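The first thing Zainab Omoregie shows a visitor is a text file. It holds the planner log from a single attempt at moving a basket, and most of its lines record arm poses that were considered and thrown away. The arms themselves come second.

Omoregie leads the motion group at Zusunix, which writes control software for two-armed machines. Its current product, Pametti, is a planning layer that sits between a perception model and the joint controllers. It takes in a rough guess at where an object is and what shape it has, and it puts out paths for both arms on a shared clock.

The shared clock is where the trouble starts. One arm holding one object can drift by a few millimeters without consequence. When 2 arms hold the same rigid object, they form a closed loop, and any disagreement between them turns into force. The object bends, a finger slips, or a joint controller trips its torque limit and stops.

Early versions of Pametti planned each arm separately and then checked for conflicts. "It worked on paper and on cardboard boxes," says Sofia Azevedo, who wrote most of the original solver. "A box gives a little. Stiffer things don't, and the error has to go somewhere." 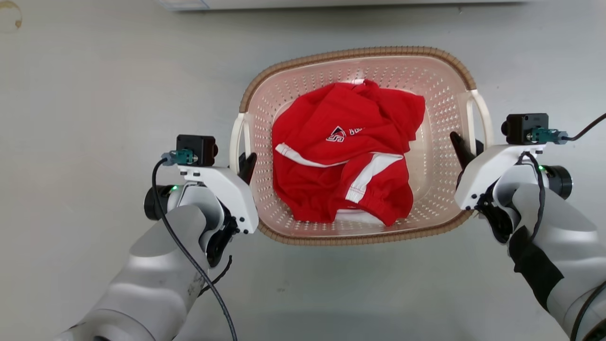 Both grippers at the ends of a laundry basket, a red garment inside.

The version now in testing plans for the object first. The solver picks a path for the basket, derives where each gripper must be at every step, and only then asks whether the arms can get there. If either one can't, the basket path is rejected and another is drawn. Azevedo's log shows the cost: a hard start position can burn through 1,000 candidates before one survives.

Most are cheap to reject. A reach check throws out the obvious failures before any collision geometry is loaded, and the survivors go through a coarse pass and then a fine one. The planner is given 20 seconds in total. If it has nothing by then, it returns an error code and the arms stay where they are.

Perception has its own list of problems. Kelechi Uzor maintains the module that estimates grasp points, and he considers baskets a poor match for depth sensing. Small perforations let some readings through to whatever lies behind them, so a wall can come back as a ragged surface with holes in the wrong places. Textured rims add noise at the height where the fingers need to go.

Uzor's fix was to stop reconstructing the walls. His module fits a closed curve to the rim, assumes the sides slope in beneath it, and proposes grasps at opposite ends of the long axis. Cloth inside the basket is treated as a single lump with a height and nothing else. Sleeves and folds are ignored unless they cross the rim.

Wrist cameras refine the estimate at close range. Each gripper corrects its own target, and the two corrections are then averaged into one shift of the object pose. Letting each arm act on its own correction brought back the old conflict, a bug that took the team most of February to find.

The tooling around all this is plain. Urmila Shakya built a replay viewer called Jondex that lines up joint positions, torque and camera images on one timeline. It can be scrubbed by hand or stepped forward one control tick at a time. Shakya has turned down requests for a live dashboard. Her view is that people watch the arms during a run anyway, and they need the data when the run is over.

Fatima Amadi, who evaluates automation software for the linen service Robles, has read through a set of those replays. She wants shorter planning times and a clearer account of what the system does after a failed grasp. At present it opens both grippers, backs off 10 centimeters and plans again from scratch. Amadi would like it to keep what it learned from the first try.

Azevedo has a branch that does this, storing rejected paths and skipping any that fall close to them. It has not been merged. The stored paths go stale as soon as the basket shifts, and the code that decides how much of a shift matters is still a single constant at the top of the file.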